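The blue plate, and other things I can't stop buying

October 2026

So I have a plate problem. I counted once, in a fit of guilt before a move, and we don't need to talk about the number. What I will say is that when my friend Valquíria Leite came for lunch she opened the cupboard to get a dish for the bread and just laughed for a while. (She still can't find anything in my kitchen. Neither can I, some days.)

My excuse this fall is color. I spent most of September swapping out the heavy dark stoneware we'd eaten off for years, and I've landed on pale, plain and flat. Flat is the important part! I used to love those plates with a deep curved lip, but they slide around in the dishwasher, they don't stack, and a sandwich never sits right on them.

The one I keep coming back to is a round powder blue. It's the kind of blue that looks almost gray in the morning and then much sweeter by lunchtime. On a cream table it's lovely – soft without being babyish – and anything yellow or green you put near it looks twice as good. Lemons, corn, a boiled egg cut in half, a heap of peas. I had scrambled eggs off mine three days running and felt like I was staying at a nice hotel.
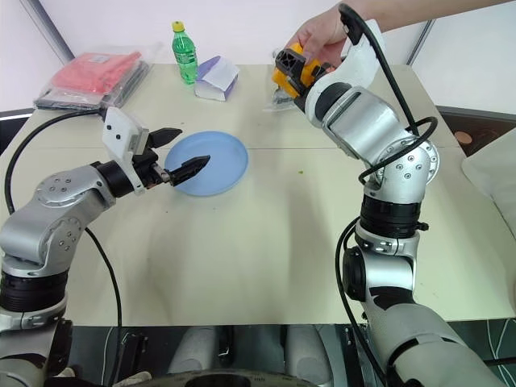
What to put on a pale blue plate

A blue plate with nothing on it is pretty enough to leave out on the table all day, but let's be practical. Brown food struggles. I tried lentil stew and it looked very sad, so that's gone back in the old bowls. Toast is fine if there's something bright on top. Pasta with just butter and lemon is wonderful, and so is a plain omelet with a lot of chives.

Fruit is where it really shines, though. Bananas, mango, those small yellow plums if your market still has them. I don't arrange anything, I just tip it all on and leave some blue showing around the edge.

A word about the table

I get asked about pale tabletops a lot, mostly by people with kids. Yes, you see every crumb. I've come around to thinking that's a good thing, as on our old dark table I'd put my elbow in the jam before I noticed it. A damp cloth after each meal does it, and I go over the whole thing properly on Sundays with a bit of dish soap. No placemats! They just hide the mess and then you have to wash the placemats too.

Next up is mugs. I've got my eye on two from Nishimura, in a cream that may or may not match, and I'll report back once they get here.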